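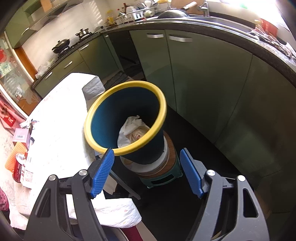 Moushumi Barua

21/03/2025

Recovering the dining chair seats, start to finish. A few people asked after I put up the finished set, so I'm putting it all in one thread.

1/ The chairs are the drop-in kind. The seat is a padded board that sits inside the chair frame and is held up by a screw through each corner block. If yours are like this you can do the job on a weekend without any sewing. If the fabric is tacked onto the chair frame itself, that's a different job and this thread won't help much.

2/ I did get a quote first. It was $212 a chair, fabric extra. Fair price for the work, but more than I paid for the chairs.

3/ Turn the chair upside down on a towel and take the screws out. Pencil a number inside the frame and the same number on the underside of the board. The boards look identical and they are not. Mine had been swapped at some point and one had been hammered in to make it fit.

4/ Getting the old staples out is the slow part. I used a flat screwdriver to lift one leg and pliers to pull. A proper staple lifter is better and I bought one after the second chair. Wear glasses, they flick.

5/ There were two covers under the one I could see. Brown vinyl, then a green check. I took everything back to the board. You can leave the old layers on but the seat gets thicker each time and then it won't drop into the frame.

6/ Keep one old cover in a single piece and iron it flat. It's your pattern. Add a bit all round if your new foam is thicker than the old.

7/ Foam. The old stuff had gone to orange crumbs. I ordered high density from Pillico, 50 mm, cut to a paper template I posted them. They ask which side is up if the seat isn't square, so write FRONT on the template. I forgot and they rang me.

8/ 50 mm is plenty for a dining chair. I tried 75 mm on the first one and it looked like a footstool. It also put my knees against the underside of the table.

9/ Spray adhesive on the board, foam down, leave it alone while you have lunch. Do this outside. The smell hangs around for days in a small room.

10/ Over the foam goes a layer of polyester wadding, pulled down over the edges and stapled to the underside. It rounds the corners off and stops the fabric sliding about. Trim it close to the staples or you'll have a lump where the board sits on the frame.

11/ Fabric. I went with the Mondal stripe from Dulola, in the rust and cream. It's an upholstery weight cotton blend, 1366 mm wide by my tape. Dress cotton will go through at the front edge in no time.

12/ A note on stripes. They have to run front to back and they have to line up from chair to chair, and that uses more fabric than you'd think. Mark the centre of the board at the front and the back and put the same stripe on both marks every time. A plain would have been much quicker.

13/ Lay the fabric face down, seat face down on top. One staple in the middle of the back, pull, one in the middle of the front. Then one each side. Turn it over and look at it. If the stripe is off, pull them out now while there are only a few in.

14/ Work from the middle of each side towards the corners and stop a hand's width short. Pull firmly but not hard. If you pull hard the stripe bends, and you won't see it until the seat is back in the chair.

15/ Corners. Pull the point of the fabric straight in towards the middle of the board and staple it. Fold one side over it, then the other, and staple those. Cut away the bulk underneath. Do the back corners first for practice, as the front ones are what people see.

16/ Staples were 10 mm. The first box I bought was 6 mm and they came straight out of the board. Farzana Gunawardena lent me her electric stapler for the last few chairs and my hand was very grateful.

17/ I finished the underside with black dust cloth, cut slightly smaller than the board with the edge turned under. You can skip it. Find the screw holes with an awl before the cloth goes on, then poke through from your marks. I had to go hunting for two of them.

18/ Fabric protector: I used Prallell, two light coats, and tested it on an offcut. It darkened the cream a touch and then dried back to the same colour. Can't tell you yet how it does with spaghetti.

19/ The frames only got a wash with sugar soap and a coat of wax. I had planned to paint them in December and went off the idea.

20/ Things I'd change: buy the staple lifter first, buy an extra half metre of the stripe, and replace the screws. The old ones were chewed up and a couple are still not as tight as I'd like.

21/ Someone asked about the bench seat on the window side. It's 1745 mm long and the board is in two pieces, so the fabric has to run the other way or have a seam in it. I haven't decided. I've got enough plain rust put aside to do it without matching anything.

22/ For those asking about offcuts, they're going into a draught stopper for the back door. Pattern for that is just a long tube. I'll post the measurements when I've made it.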